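To: Trilley and Pukstead Community Rooms mailing list
Subject: Re: Storage in the hired rooms from September

Dear all,

Thank you to the groups which have written in since the last notice. The message below raises points that several other hirers have also put to us, and this reply is therefore sent to the whole list.

> We have met in Room 3 at Pukstead every Tuesday evening for two years
> and have always left our folding boards and two boxes of leaflets by
> the radiator. The new hire terms say that nothing may be left between
> bookings. Does this apply to regular hirers? If so, we would need to
> carry everything up from the car park each week, and the lift is not
> working. Could we also ask whether the tall cupboard from Pace House
> is coming to Pukstead, as was suggested in the spring?
> Pukstead Local History Group

The new terms apply to all hirers, whether regular or occasional. Items left on the floor must be cleared by the end of each booking. Groups with a booking of 14 weeks or more may, however, apply for a shelf space, and a space granted in this way is not affected by the clearance rule. The lift at Pukstead is awaiting a part and we do not yet have a date for the repair. Until it is back in use, hirers may unload at the side door from half past five.
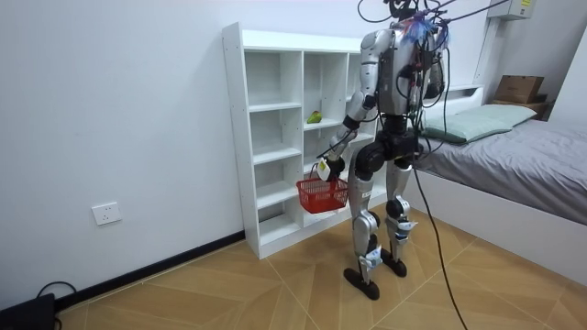 Shelf spaces will be given out in the order in which applications reach the office. The tall cupboard from Pace House will not be moved, as it does not fit through the inner door at Pukstead. Open shelving will be used in its place, of the white cube kind with no back panel, placed against the wall. Hirers should note that such units cannot be locked. Money, keys and papers with members' personal details must not be kept on them. Boxes should be marked with the name of the group and should not stick out beyond the front of the shelf.

The charge for a shelf space is £4 a month, added to the normal invoice. Groups which already pay for a locker at Trilley will keep that locker at the present rate and need not apply again.

Applications should be made through the Zolteneo booking page, using form 118. Paper copies are held at the Trilley desk. Please do not send applications to this list.

Any property still on the floor at the end of September will be moved to the ground floor store at Trilley and kept there for three months.

Yours faithfully,

The Bookings Office
Trilley and Pukstead Community Rooms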